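6th February

I moved to my new desk today. I want to write it down while I still remember how it felt, because in May I will surely think that I always sat here.

The move itself was short, only from the small room by the stairs to the big one. But I had two years of things in my drawers. I found the Westlow catalog I was looking for all autumn, a pair of gloves, many dead pens, and a letter from the Hosseinzadeh scholarship office which I had never opened. It was only an invitation to a dinner, and the dinner is long past. I felt a little ashamed and put it in the paper bin.

I carried everything in one Skirkel box. The bottom of it opened in the corridor and my tea bags went everywhere. It was a box of 100, almost new. I picked them up on my knees while people stepped over me very politely. I threw away the ones that touched the floor near the door, and the rest are in a jar now.

The form for the move was on Notis, as always. It wanted the number of my cabinet, and I wrote 1301, and it told me that this cabinet does not exist. I wrote it again and it was accepted. I don't understand this system and I stopped trying.

What I like in the big room is the height. In the small room I could almost touch the ceiling, and in the afternoon the air was heavy like in a bus. In the big one you look up and there is a lot of space over your head. I was afraid of the noise, but it is an even kind of noise, people talking low and somebody moving metal things, and after one hour I did not hear it. What I do hear is the door. It closes with a bang and every time my shoulders go up.

I am less sure about sitting among so many people. I eat slowly and I speak to myself when I write, in my own language, and now others will hear it. Maybe I will learn to do it silently. My mother says I did it already as a child, over my school books.

I did not finish the unpacking. The books are still in the corridor, and the plant stays one more night in the old room - I did not want to carry it together with the box after what happened with the tea. Before going home I looked once more at the desks, the monitor on its black arm, the white keyboard beside the green panel, the white cup, the laptop left open, and the ceiling lights on under all those pipes.

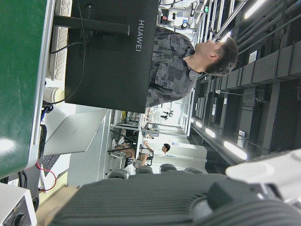 For tomorrow

Bring the plant, and a saucer for it.

Ask if something soft can be put on the door.

Write to the scholarship office and say sorry, even if it is late.

Buy tape, the wide one. And bring the books in small portions, because my back already hurts and I am not so young that it goes away in one night.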